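Old Buildings and Who Keeps Them: notes for session 4

Hi all, I'm picking up where we ran out of time. We'd got as far as the Amier mill, which sat without a roof for 45 years while two counties argued over who owned it. I love this case, so bear with me!

The thing to get down is that the brick did fine. The floors went first, then the window frames, and by the time anyone drew up plans there were only walls left to list.

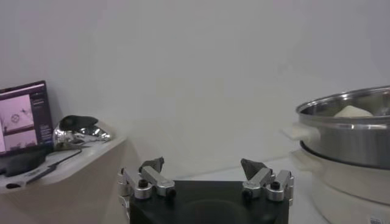 Week 4 / Reading

Please read the Urkari survey, pages 1 to 40 (skip the appendix – it's all drainage). Look at how the surveyors date the chapel from its mortar, and why they throw out the 1356 date carved over the door. I think they're right, but I'd like to hear you argue it.

If you're writing on the Hubáček warehouse, talk to me before July. The drawings are slow to get hold of.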